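Bond fund notebook
January 7, 2019

Back at the desk. Carrying on with the cleanup of the fund returns file before I touch the regressions again. Writing this out in full so Benedikt can pick it up from the shared drive without having to ask me what I did.

Where things stood before the break: we had the monthly return file for corporate bond funds, the matching benchmark file, and a half-working script that joins them on month end. The join drops rows when a fund reports on the last business day and the benchmark is stamped on the last calendar day. I had patched this by hand for a few funds in the old spreadsheet. That patch is gone now. Both dates are turned into a year-month key first, and the join is done on the key.

After the rerun the file has 328 funds. The old one had more, but it was counting share classes as separate funds. I now keep one class per fund, the oldest one, and carry the fees of that class along with it. Benedikt wanted the cheapest class. I tried both. The cheapest class is often only a few years old, and the history gets cut short. Oldest it is for now. Left a switch at the top of the script (class_rule) so we can change it later.

Fees. Returns in the source are net of the ongoing charge but not of any entry fee. I want gross returns for the first part of the work, so I add back one twelfth of the annual charge each month. This treats the charge as flat over the year. Where a fund changed its fee midyear we only have the year-end number, so the months before the change will be off a little. Flagged those funds with fee_chg = 1. Have not dropped them.

Skomberg funds: their annual charge is given in basis points and everyone else's is in percent. The old script read 50 as fifty percent, and the gross returns for that family were nonsense. I should have seen that in November when their alpha came out the way it did. Fixed at the import step. Checked two by hand against the fact sheets and they match to the second decimal.

Weerakoon Income: the fund merged with another one and the return series runs straight through the merger as if nothing had happened. The holdings are completely different before and after. Average maturity drops by several years in a single month. I split it into two series at the merger date. The first one ends there and is marked as dead, the second one starts fresh. Need to write this down in the data appendix, and need to check whether other mergers are hiding in the file. A sudden jump in duration should be a good enough screen. To do this week.

Dead funds in general. The vendor file keeps them, but only if they closed after a certain date. Before that they are missing, so the early years look better than they should. I would cut the sample start to the first year with full coverage. We lose some history. Benedikt has argued for keeping the early years and putting a note on the table. I don't like it. A reader will look at the table and skip the note.

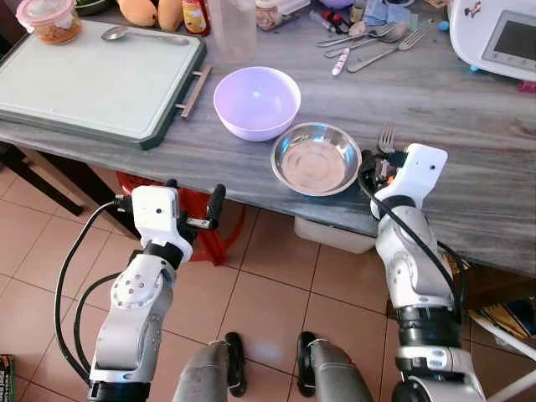
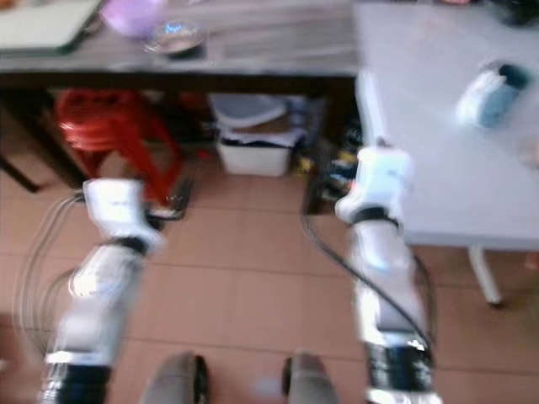

Benchmarks. Three candidates: the broad aggregate index, the corporate-only index, and the duration-matched blend we build ourselves. Ran all funds against each. The broad index gives most funds a positive alpha in years when credit spreads narrowed, and it goes away when I use the corporate-only index. So most of what looked like skill is just holding more credit than the index does. This agrees with what we expected, but I wanted to see it with our own data.

The blend is better again for the short funds. It makes no real difference for the long ones. The weights are set from each fund's reported duration at the end of the previous quarter. Some funds report duration only twice a year, and for these I carry the last value forward. Carrying forward for more than two quarters gives an empty weight and the month is skipped. I would rather lose the month.

One thing to be careful with: the corporate-only index is priced at bid, and new bonds come in at offer. Funds that buy new issues get a small lift in the first month that the index doesn't have. I can't measure this with monthly fund returns. Put it in the limitations section and move on.

Factor model. Used four factors: term, default, a high-yield spread factor and an equity factor. The equity factor was Benedikt's idea and I thought it was overkill. It does load for the funds that hold convertibles, so it stays in. For plain investment-grade funds it is near zero and harmless.

Term and default are strongly correlated in the first part of the sample, negatively, as you would expect. The standard errors on both get wide. Alpha is not much affected. I tried making default orthogonal to term and the alphas did not move, only the loadings. Went back to the plain version, easier to explain.

Rolling window is 36 months. Funds with less history than that are out of the rolling part but still in the full-sample part. With the 36-month rule we lose 19 funds. I listed them in short_history.csv. Several of them are Misano funds launched in the same month, so if anyone asks why that family looks thin in the rolling table, this is the reason.

Misano again: I looked at their target-maturity funds separately. A target-maturity fund has falling duration by design, and a fixed-loading regression over the full sample makes no sense for it. The rolling version handles this partly. I think they should be out of the main table completely and get their own short paragraph. Will propose that to Benedikt.

Standard errors. Moved to Newey-West with three lags. Bond fund returns are smoothed, especially in the less liquid end, because the funds price some holdings off a matrix and the prices lag. You can see it in the first autocorrelation. For government funds there is nothing. For high yield it is large enough that the plain errors are too small. Also tried adding one lag of each factor on the right-hand side. The summed loadings go up for high-yield funds and alpha comes down some more. I think the lagged version should be the main one for high yield. Not decided.

Size screen. I drop a fund until it first passes 50 million in assets, then keep it for good even if it shrinks later. Doing it the other way, dropping a fund whenever it is below the line, would throw out funds just as they start doing badly. The old script did exactly that. The line was inside a filter I had copied from the equity project and never read properly. It matters more than I thought for the bottom group.

Active versus index funds. There are few index bond funds in the first half of the sample, so any comparison before that is weak. In the second half the index funds trail the corporate-only index by a bit more than their fee. The rest should be trading cost and sampling, as they can't hold every bond in the index. I'd like to put a number on the two parts but would need holdings. Plidov sells quarterly holdings, and the trial license covers 300 funds. That's not all of ours, though it would cover the index funds and a good share of the active ones. Asked for terms before the holidays, no reply so far. Send a reminder.

Persistence. Sorted funds each January on the past year's alpha and tracked the groups for the next year. The bottom group stays at the bottom. The top group does not stay at the top once fees are taken out. Most of the bottom group is simply expensive. When I sort on gross alpha the pattern in the bottom group gets much weaker, though it doesn't vanish. Still have to rerun this with the corrected Skomberg fees. The numbers in the draft table are from before the fix and must not be used. I renamed that table to old_persist so it doesn't end up in the paper by accident.

Open points

Merger screen on duration jumps.
Sample start. Talk to Benedikt.
Misano target-maturity funds out of the main table.
Rerun persistence with the new fee file.
Lagged factors for high yield, yes or no.
Currency hedging. Two funds hold foreign bonds hedged back and the hedge result is booked with a delay. Look at whether they belong in here at all.
Reminder to Plidov.

Files: the cleaned returns are in the returns folder under the new name, with the script that makes them in the same place. The old spreadsheet is read-only from now on. If something in it disagrees with the new file, go by the new file and leave me a line in this notebook.

Note added in the afternoon: the merger screen is half done. It picks up the Weerakoon case, which is a good sign, and it also picks up a few funds that changed mandate without merging. I hadn't thought about those. A fund that goes from short to intermediate under the same name has the same problem in the regression. For now they get their own flag, mand_chg, and stay in. Will go through the annual reports for each one tomorrow and put the dates in the flag file.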